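I've been meaning to write up my evenings with the Krawczyk fingers ever since I swapped them in for the Ito ones, and well, it's taken me until Jun 29, 2026 to sit down and do it. I did 20 runs in the simulator with each set — same counter, same small stuff on top — and kept my notes by hand like it was 1988.

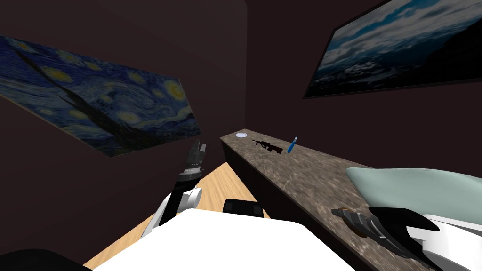

Left gripper up and open, right one low over the speckled counter.

The Ito set closed faster, I'll give it that, but I fussed over its wrist settings for most of October and never did get fond of it. The Krawczyk is slower and so much calmer near a surface!
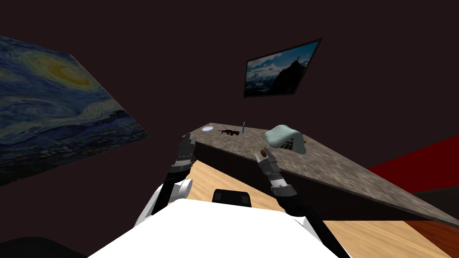 I still want to try a softer closing speed before I go on to the Lutholm controller, so more on that when I've had some sleep.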